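4.2 Changes in the work of the room attendants

Before the introduction of the recording shifts, the attendants at Coppens worked in pairs on a fixed list of rooms. Each pair divided the tasks informally, and the division was seldom written down. The handheld gripper program changed this in two respects. Tasks were assigned individually and by name, and each task had a defined start and end, marked by the attendant with a spoken cue. Of the 461 task recordings collected at the site, 433 were accepted by the review team and 28 were returned, most of them for a missing end cue.

The grippers are worn one on each hand and replace the fingers for the length of a recording. Attendants reported that picking up small or soft items required a change of habit. Thevar, who supervised the morning shift, noted that experienced staff were at first slower than new hires, as they tended to reach with the whole hand and correct the grasp late. The difference was no longer visible in the task times by the end of May. Desk and shelf work was rated the least tiring category, and work below knee height the most tiring.
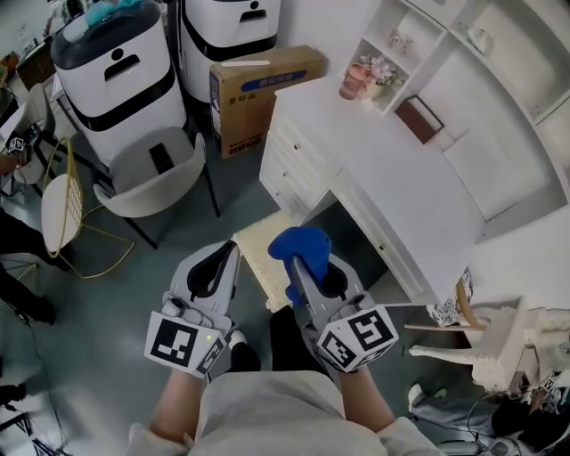

Figure 3. Tidying task seen from the wearer's viewpoint, with a blue object held in the right gripper.

The furnished room used for tidying tasks was also where the attendants met other staff most often. Under the earlier arrangement a room was closed to others while it was being serviced. During recording shifts several people could share the same floor area, and the attendants had to agree on who moved first. No written rule covered this. Verbruggen and Peeters observed that pairs who had worked together before the program settled the matter with short verbal signals, while newly formed pairs stopped and waited. Waiting time was logged as idle time by the Plullano scheduling software, and this was the most frequent subject of complaint in the interviews.

Pay was a second subject. The site paid recording shifts at the normal hourly rate, with no supplement per accepted task. De Smet, the site manager, had proposed a supplement for every attendant who passed 225 accepted tasks. The attendants' representative, Hilde Vanhove, opposed it on the grounds that acceptance depended on the reviewers as much as on the wearer. The proposal was withdrawn, and the parties agreed instead on a limit of 900 seconds of continuous gripper use, followed by a change of duty. Attendants described the limit as the single most useful measure taken during the study - several said they would not have continued without it.

Skill descriptions changed more slowly than the work itself. The job sheet in use at the end of the study still listed cleaning, restocking and reporting of defects, and made no mention of demonstration work. Two attendants had asked for it to be added so that it could be shown to a later employer. We return to this point in Section 5, where the Coppens data are compared with those from the Buko laundry.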